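An Afternoon at Lokimska, Where the Robots Do Puzzles

Posted in: Days Out, Tech

The bus lets you off in front of a tile showroom, and if you walk past that and the place that sells hot tubs you come to a low brick building with a paper sign taped inside the door. The sign said LOKIMSKA OPEN HOUSE and had an arrow on it pointing at the sky. I went in anyway.

I had signed up in June, on the strength of one line in a newsletter that promised visitors could "teach a robot something." I have failed to teach my nephew to parallel park and my dog to sit, so the bar was comfortable.

Check-in was a card table, a bowl of mints and a stack of name stickers that let go of every known fabric. By the time I had my coat off I was wearing somebody called Dekeo. Dekeo turned out to be a company, one of two outfits sharing the building, and they make the little hand controllers you drive the arms with. The other is Vesico, who do something with conveyor belts and had locked their door for the day. There was a window in it. We all looked through the window at some conveyor belts.

The tour proper was led by Feng-yi Fu, who runs what Lokimska calls the demonstration group. She had a cold and was very good. She started by saying that most of what they do all day is move things badly and then move them again, and that anyone hoping for a dancing robot should know there was a coffee truck outside until four. Two people left. I don't know whether it was for the truck.

The idea, as she told it, goes like this. You want an arm to do some fiddly household job. You could try writing down every motion, and people did that for years and got gray hair. Or you can take hold of the arm and walk it through the job, or sit in a chair with a controller in each hand and steer it from there, and save every try. Do that enough times and a program starts to get the drift of what you meant. A single try is called an episode, which makes it sound like television. I watched a fair number of episodes and I can report that the plot moves slowly.

How many is enough? For wiping a counter, Feng-yi said, they got something passable out of 50. For the puzzle they had planned on 200 and were now talking about 400. The puzzle is a tangram, the kind your grade school had in a bin with one triangle missing. Pick up a flat shape, turn it the right way, drop it in the tray. A four-year-old can do it while eating a banana. With two arms and a pair of grippers it takes a grown adult with a master's degree and a good deal of muttering.

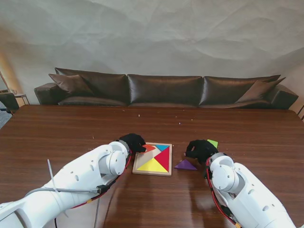

The trouble is that a flat piece on a flat table gives you nothing to grab. People slide a fingernail under without thinking. The operators have a whole bag of tricks for it, all of them invented by someone who had been in the chair too long: push the piece up against something, pin one corner and tip it, drag it to the table's edge and catch it as it goes over. The last one is now banned. I gather there was some crawling around on the floor.

Then there's turning. Say you pick up a triangle and it's off by a few degrees. You can feel in your own wrist exactly what you'd like to do about that. The arm has other ideas about where its wrist is. The man driving when our group came through had been at it for three weeks, and he leaned his whole upper body to the left when he wanted the piece to go left, like my aunt at a bowling alley. It made no difference to the arm. He knew that. He kept leaning.

Somebody asked why they don't just throw out the bad tries. Feng-yi said they throw out some of them. A fumble followed by a nice recovery is worth keeping, she said, and she'd rather have that than a perfect run, for the simple reason that the program is going to fumble too and ought to have seen a way out. What does get tossed is dithering. If the operator stops mid-air to think about lunch, the program learns to stop mid-air. They had one version that would pause over the tray for a good long moment before every placement, very thoughtful, and it took them a while to trace it back to one guy.

My turn came at the practice station, which is separate from the real work so the public can't ruin anything. You get foam blocks there. The controllers are lighter than I expected and you squeeze a trigger to close the gripper. Within a minute I had picked up a block. Within two I had picked up the other gripper. A teenager behind me said "oh no" in a very kind voice. The screen gave me an episode number, 116, and asked me to mark it as success or failure, and I stood there weighing it up longer than I should have. The attendant reached past me and pressed failure.

The hand-guided version was more my speed. There you hold the arm itself, and it goes limp and lets you lead it, like dancing with someone who has given up. I got three blocks in a box. The drawback, according to the attendant, is that your own hands and elbows are in the way of the cameras the whole time, so for the puzzle they stick to the controllers.

In the hallway afterward there was a poster for something called Tuhiwai, the name of their shared collection of tries, with a chart on it that went up. I asked what the left side of the chart measured. The person standing next to the poster also wanted to know.

I had hoped to see the program run by itself, with no one in the chair. They did let it have a go near the end, on one piece, the big triangle. It went over, it came down, it got hold of the thing on the second try and set it in the tray a little crooked, then nudged it. People clapped. The operator who had been leaning clapped hardest. They asked if we wanted to see the small square and then somebody found a reason to move us along to the gift table.

Practical stuff: free to get in, but you have to register ahead, and the list fills up. Parking is shared with the hot tub people, who mean what their signs say. The restroom is past Vesico on the right. Kids seemed to do better at the practice station than anyone else, so bring one if you can borrow one. The coffee truck takes cards only and leaves at a quarter to four.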